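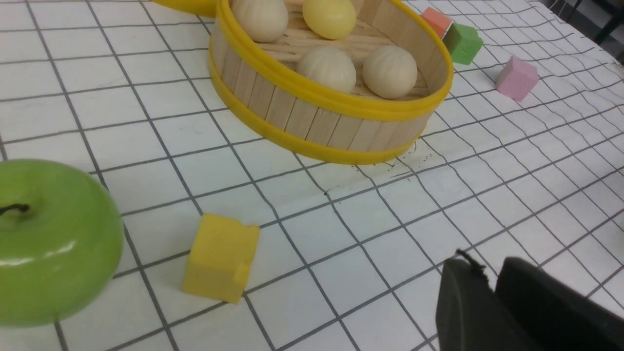

Craft Stick Basket: Build Report
Humaira Bhutto, Vivek Chauhan, Lovely Samonte

2. Construction
The wall is made of vertical craft sticks held by a yellow plastic rim at the top and a second yellow band at the base. The floor is laid from the same sticks. Glue was left to set for 10 hours.

3. Load test
The basket was filled to 1,940 grams and lifted by the rim 6 times. No stick pulled out of the upper rim. The base band slipped on the last lift and was glued again.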